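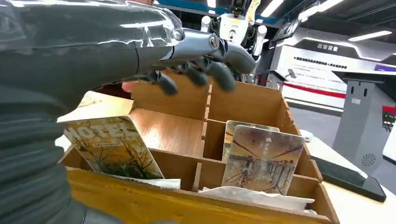
Setareh Hosseinzadeh thinks the purchase order should leave out the second arm for now and put the money into spare fingertips and hand service. A two-armed machine that loses one hand for a month is a one-armed machine that cost too much, she told the planning meeting.

The meeting was the third on the subject for Golelton, a hotel and motel operator that wants to automate the sorting and handing over of key cards at its front desks. The company has set aside money for a first round of equipment this year and has until the end of January to say what it will buy.

On the list are humanoid units with jointed hands, the compartment boxes the cards are sorted into, replacement parts and a service contract. Golelton has 21 front desks. The draft plan equips two of them first and leaves the others on the present system through the next budget year.

Two suppliers are still in the running. Stomarero quotes a lower price per unit but bills separately for hand repairs. Dekker asks more at the start and includes 80 hours of service per unit in the first year. The planning group had leaned toward Stomarero until the repair rates arrived, and it has now asked both firms to price the same package so the bids can be compared line by line.

The task being priced is narrow. Cards with printed artwork go in and out of a divided box, and a hand has to take one by its edges and pass it to a person across a table. The cards are thin, have rounded corners and sometimes stand one behind another in the same compartment.

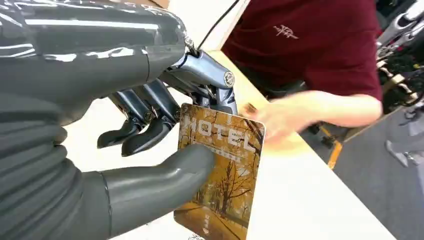 Grippers with two flat jaws would do the same job for a fraction of the price, according to Yaroslav Marchuk, and the group ought to get a quote for them before it signs anything. He also wants the handover timed separately from the sorting, as the two may not need the same equipment.

That request was accepted. A quote for a simple gripper on a fixed arm will be added to the file -- it is expected within the month -- and the comparison will show both options over three years.

Saeed Abbasi, who prepared the budget sheet, left a separate line for the boxes. The draft calls for 128 of them, enough to give each desk a working set and a few extras. Wood costs more than cardboard and the group has not settled on either. Card stock is not part of the purchase, and the existing designs will stay in use.

Floor space is the other open item. Each unit needs a marked area behind the desk, a power outlet within reach and a route for cables that keeps them away from guests' feet. Four of the older desks have no outlet on that side, and electrical work there would come out of the building budget.
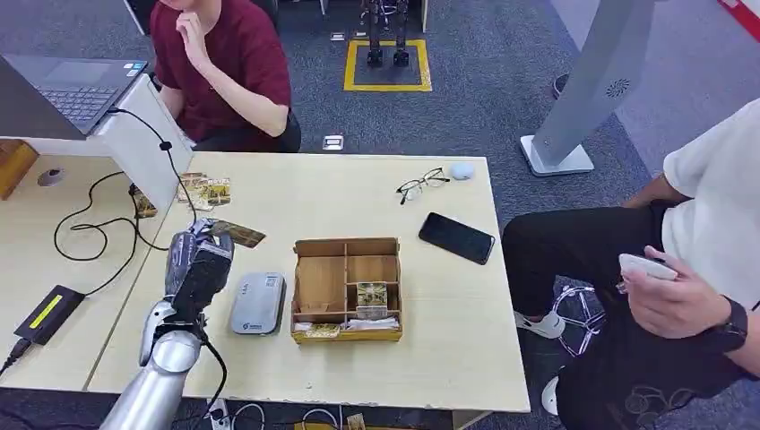
What happens next

Both suppliers have been asked to return revised bids before the next meeting. Kourosh Farahani will check the service terms, including how long a replacement hand takes to arrive and who pays for shipping. Abbasi will update the sheet once the gripper quote is in. A decision on the second arm was put off until then.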